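Softwood rail posts: notch the joists or bolt to the face?
Zorkiveck Joinery Forum > Outdoor timber > Decks and balustrades 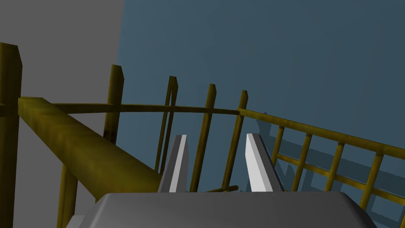

Post 1 – notch_and_wedge
Replacing the balustrade on a raised deck at the back of a house in Govitton. The old posts were notched over the rim joist and have failed at the shoulder. Deck is 504 mm above the lawn at the low end. I intend to use treated softwood posts, full section, bolted to the inside face of the rim with 2 bolts per post. Is there any case left for notching?

Post 2 – hharasym
No. A notch removes section at the point of greatest bending and opens end grain exactly where water sits. Keep the post whole. Put blocking between the rim and the next joist, otherwise the rim will roll outwards however good the bolts are.
Hryhorii Harasym

Post 3 – gollik_end
Disagree in part. A shallow notch gives a bearing shoulder and keeps the vertical load off the bolts. I have notched posts from 2 decks ago that are still tight. The failures I see are nearly all from untreated cuts.

Post 4 – hharasym
Vertical load on a rail post is trivial. The load that matters is someone leaning on the top rail, and the shoulder does nothing for that. Agreed on cuts: brush preservative on every sawn face, twice, and let it soak in before assembly.

Post 5 – notch_and_wedge
Blocking noted. Bolt spacing? The rim is deep enough for 100 mm centres, possibly a little more.

Post 6 – wet_saw
As far apart as edge distance permits. Use large square washers on both sides, not the small round ones in the packet. I bought the Romaniuk galvanised kit last May and threw the washers away.

Post 7 – gollik_end
Cut the post tops at a slope as well. A flat top holds water and splits within a few winters. Or cap them, though a cap with no drip edge is worse than none.

Post 8 – wet_saw
Post spacing? Mine are at some 1,200 mm.

Post 9 – notch_and_wedge
Similar. Going with full section, blocking, sloped tops. Still undecided on caps. Will the preservative affect the stain?

Post 10 – hharasym
Depends on the stain. Try it on an offcut and leave it outside for a fortnight.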